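10/13/24, Pellach wrist camera kit, trial unit, day 2

Kit goes back to Ginora in December unless we buy, so I want the low light claim settled first. The sales sheet says "usable image in any indoor lighting." Usable by whom?

Mounted it with the supplied bracket. Four screws, one already chewed up. Software took three tries to find the camera and then wanted an account. Left everything on auto, as the quick start says to.
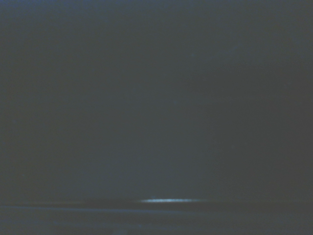

Wrist view, auto settings. Bright streak on the edge, grain over the dark part.

I can find one horizontal edge in that and not much else. Kettani's edge finder might lock on to the glint, but I wouldn't trust a grasp to it. Their support page blames this kind of thing on "scene content." Noted.

Ran 16 saved views through the Trastolmont detector. It put a box on 10 of them. I haven't checked whether the boxes are on anything real, so no credit yet.
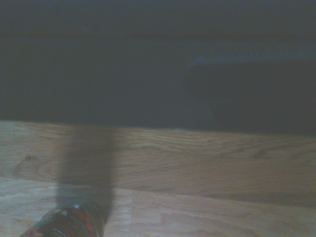

Wrist view over the boards. Grain and seam readable, patterned cylinder bottom left, focus soft.

Better. Wood grain comes through and the red and black print holds its color. Still blurry all over, and the long shadow is the sort of thing the detector likes to call an object. Dark half at the top is no use to me.

To do:
- fixed exposure, same 16 views
- ask Ginora if focus can be locked, and get it in writing
- replace the bad screw
- price without the 33-month support plan

Not signing anything yet.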